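Weritz Office Kitchen – Small Appliances

Gallery 7 covers the coffee point on the second floor, refitted by Gestach in October. Counter height, outlet positions and appliance clearances are listed on the Pornau data sheet. Capsule machines only; the filter brewer moved to the Sugawara meeting room and has its own page.

Appliances stand directly on the wood, with no mat or tray underneath. Allow 12 cm of free space behind each one for the cord and the water tank. Drip grilles lift out for rinsing – do not use abrasive pads on chrome parts, as they leave fine scratches.

Capsule machine, white housing with chrome front, silver lever and slatted drip grille. Light oak-grain surface.
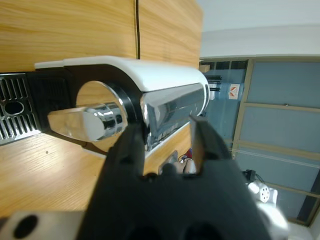
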